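notes for the clothes folding set, working name Otilano. Last touched in February, still messy.

# otilano-folds

Short clips and stills of everyday clothes getting laid out and folded at home. Beds mostly, a few tables. 437 items in the current drop. Ask Asuka Ichikawa before you rename anything, her scripts read the folder names.

## Layout

- `tops/` – t-shirts, shirts, sweaters
- `hooded/` – anything with a hood, zip or pullover
- `bottoms/` – pants, shorts, two skirts
- `small/` – socks, dish towels, pillowcases
- `notes/` – one text file per home
- `old/` – don't use, kept for Hubert

Homes have nicknames, not addresses: Etden, Engström, Sikach. Etden has the most hoodies. Sikach is nearly all towels.

## Labels

One line per item in `labels.csv`:

```
item_id, home, garment, closure, surface, start_state, fold, notes
```

- `garment`: plain words, "hoodie" not "sweatshirt w/ hood"
- `closure`: zip, buttons, none. Pullover = none
- `surface`: bed, table, floor, couch
- `start_state`: flat, crumpled, inside_out, hanging
- `fold`: thirds, halves, roll, none
- `notes`: free text, keep it short. Stripes, drawstrings, big pockets go here

Flat means front up, sleeves out to the sides, hood (if any) pulled clear of the body. One sleeve tucked under = crumpled. Yes even if the rest is perfect. Hubert Leitner and I went back and forth on this, that's where it landed.

Leave the bedspread whatever it is. Quilted, printed, plain, all fine. Pillows can stay on.

## Folding a hoodie, the way we do it

1. Lay it flat, front up. Smooth the body first, then the sleeves.
2. Left sleeve across the chest, then the right over it. Cuffs stay inside the side seams.
3. Hood down over the neck. Drawstrings go under the hood.
4. Bottom hem up to the pocket, then once more to the collar.
5. Flip. Done.

Thick fleece doesn't like thirds. Use halves, and write it in `fold`. Thin cotton ones do either way.

Start state for a zip hoodie, `start_state = flat`:

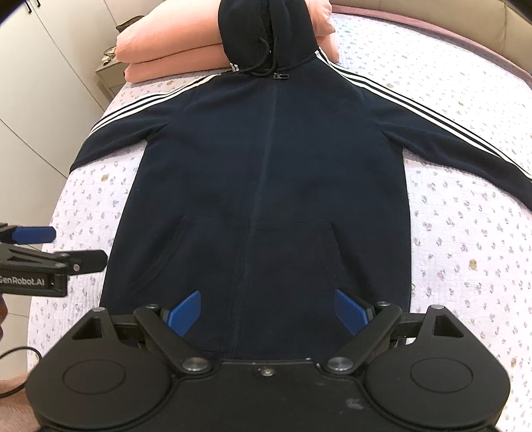
*Navy zip hoodie on a quilted bedspread, sleeves out, hood up by the pillows. closure = zip, surface = bed, notes = "triple white stripes on sleeves, front pocket, black drawstrings".*

## Known problems

- Dark garments on dark covers are hard to label, the zipper line vanishes. Zoom in before you write "none".
- 100 of the towel rows have `closure` blank, should be none. Will fix.
- Engström has 2 pairs of duplicate rows, same shirt with different ids. Keep the lower id.
- "grey" and "gray" both turn up in `notes`. Search for both for now.
- Sock pairs count as one item in Sikach and as two everywhere else. Sorry

## Todo

- [ ] split `hooded/` into zip and pullover
- [x] drop the blurry table clips
- [ ] write up the towel fold, Asuka has a draft
- [ ] check that the sleeve rule got aplied to the older rows too
- [ ] move the remaning jackets out of `tops/`

Corrections: edit the csv directly and put your initials at the end of `notes`.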